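The Case Against the Winter Base Layer Chart

Every January the running clubs start passing around the same kind of chart. It has air temperature down the left side and clothing across the top, and it tells the reader to add a layer for each step down. I think these charts do more harm than good, and I would like clubs to stop handing them to new members.

Air temperature is a weak input. Heat loss in a moving runner depends on wind, sweat rate, pace and how long the body stays out after the effort drops. A chart that ignores pace will give the same outfit to someone running intervals and someone walking a dog. The first will soak a midweight top in the first mile and then cool quickly during the rest periods. 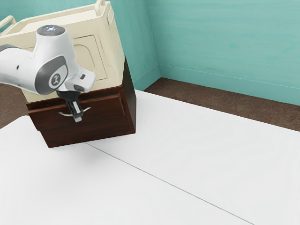
What Fabric Weight Does and Does Not Tell You

Most labels give weight in grams per square meter. My Tustik top is a 100 and my older Fillex is heavier, yet the Tustik is the one I wear on colder mornings. The knit is tighter at the chest and the collar closes. Weight says how much yarn is in the cloth. It says little about how air moves through it, and nothing about fit, and a loose heavy shirt leaks warm air at the hem with every stride.

Yvette Thibodeau, who coached me for two seasons, had us keep a log instead of a chart. We wrote down wind, planned pace, what we wore and how our hands felt at the end. After more than 50 entries I could pick clothes at 6 a.m. without checking anything except the trees outside. Necati Gezer kept the same log and ended up one full layer lighter than me at the same pace. A shared chart would have been wrong for at least one of us.

The usual defense is that beginners need a starting point. Fine. Tell them to dress so that they feel slightly cold at the door, carry a thin shell, and write down the result. It fits on an index card and it improves with use.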